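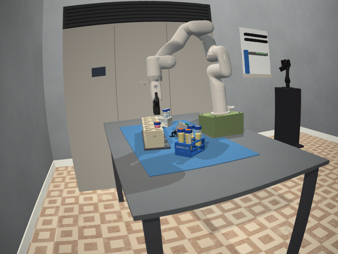
회사 소개

플레니코(Flenico)는 토양과 농업용수를 분석하는 민간 시험 기관입니다. 농가, 시설원예 법인, 조경업체, 텃밭을 운영하는 학교에서 시료를 받아 분석하고 결과를 성적서로 보내 드립니다. 비료나 농자재는 판매하지 않습니다. 현재 직원은 32명이고, 이 가운데 절반 이상이 분석실에서 일합니다.

시작

회사는 수경재배 농가의 양액을 검사하던 작은 사무실에서 출발했습니다. 창업자인 수트리스노 히다얏(Sutrisno Hidayat)은 토마토 농장에서 재배 관리를 맡았던 사람으로, 분석 결과를 받기까지 한 달 넘게 걸리던 때가 많아 직접 장비를 들였습니다. 처음 두 해 동안은 산도와 전기전도도, 질산태 질소 세 항목만 다루었습니다. 이후 유기물 함량, 유효인산, 치환성 양이온이 추가되었고, 중금속 항목은 지금의 건물로 옮긴 뒤에 시작했습니다. 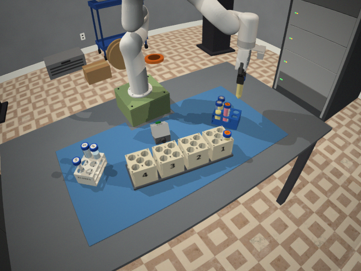

건물을 옮기면서 접수실과 건조실을 따로 두었습니다. 예전 사무실에서는 젖은 흙을 복도 선반에서 말렸는데, 장마철이면 건조에만 일주일이 걸렸습니다. 지금은 접수 당일에 건조실로 들어가고, 체로 친 시료는 번호를 붙여 보관합니다. 분석이 끝난 시료는 석 달 동안 남겨 두며, 그 안에 재분석을 요청하시면 같은 시료로 다시 측정합니다.

하는 일

토양 분석이 전체 업무의 가장 큰 부분입니다. 밭, 논, 과수원, 시설하우스에 따라 기본 항목이 조금씩 다르고, 작물 이름을 적어 주시면 해당 작물의 적정 범위를 성적서에 함께 표시합니다. 지하수와 양액 분석은 연중 접수합니다. 퇴비와 상토는 부숙도 검사와 함께 맡기는 분이 많습니다.

작년 한 해 동안 접수한 시료는 2627점입니다. 정기 의뢰처는 544곳이며 대부분 봄 파종 전과 가을 수확 후에 한 번씩 시료를 보냅니다. 10월과 11월은 접수가 몰리는 시기여서 평소보다 결과가 사나흘 늦어질 수 있습니다.

분석 항목은 모두 58개입니다. 잔류농약은 다루지 않습니다. 문의를 주시면 해당 검사가 가능한 기관을 찾는 방법을 안내해 드립니다.
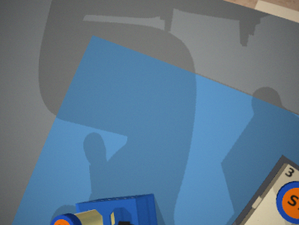

성적서는 두 장으로 되어 있습니다. 첫 장에는 측정값과 단위, 분석 방법을 적고, 둘째 장에는 담당자가 쓴 해설이 들어갑니다. 해설에는 지난번 결과와 비교한 변화, 석회나 유기물을 보충할 필요가 있는지, 다음 검사를 언제 하면 좋을지를 씁니다. 숫자만 필요하신 분은 접수할 때 해설을 빼 달라고 하시면 됩니다. 비용은 같습니다.

사람들

분석실은 골람레자 마잔다라니(Gholamreza Mazandarani) 실장이 맡고 있습니다. 건조 지역의 염류 집적 토양을 오래 연구했고, 입사한 뒤에는 시설하우스 염류 장해 상담을 담당해 왔습니다. 성적서의 해설은 그가 정리한 작성 지침을 따릅니다. 신입 직원은 접수와 전처리를 반년 동안 익힌 다음 기기 분석을 배웁니다. 현장 상담팀은 네 명으로, 의뢰가 있으면 농장을 방문해 시료 채취를 돕습니다. 섬 지역은 배편 때문에 일정을 미리 잡아야 합니다.

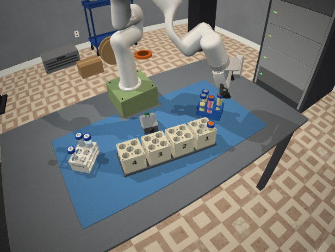 접수 담당자는 전화 문의도 함께 받습니다. 가장 많이 들어오는 질문은 흙을 어디서 얼마나 떠야 하느냐는 것입니다. 한 필지에서 열 군데 정도를 골라 겉흙을 걷어 내고 같은 깊이로 뜬 다음, 잘 섞어서 500그램쯤 보내 주시면 됩니다. 비료를 준 직후에는 채취를 피해 주십시오. 과수원은 나무줄기에서 조금 떨어진, 가지 끝 아래쪽 흙이 알맞습니다.

교육과 협력

겨울에는 농가를 대상으로 성적서 읽기 강좌를 엽니다. 하루 세 시간 과정이고 본인의 성적서를 가져오시면 그 자료로 진행합니다. 학교 텃밭 담당 교사를 위한 강좌는 여름방학에 한 차례 있습니다. 종자 업체 로르코라(Rorkora)와는 시험 재배지의 토양을 해마다 같은 지점에서 조사하고 있으며, 올해로 여섯 번째 조사입니다.

방문과 접수

시료는 택배로 보내거나 직접 가져오실 수 있습니다. 접수실은 오전 9시부터 오후 5시까지 열고, 점심시간에는 입구 옆 보관함에 의뢰서와 함께 넣어 두시면 됩니다. 물 시료는 채취한 날 도착하도록 오전에 가져오시는 것이 좋습니다. 의뢰서 양식은 자료실에서 내려받을 수 있고, 접수실에도 비치되어 있습니다.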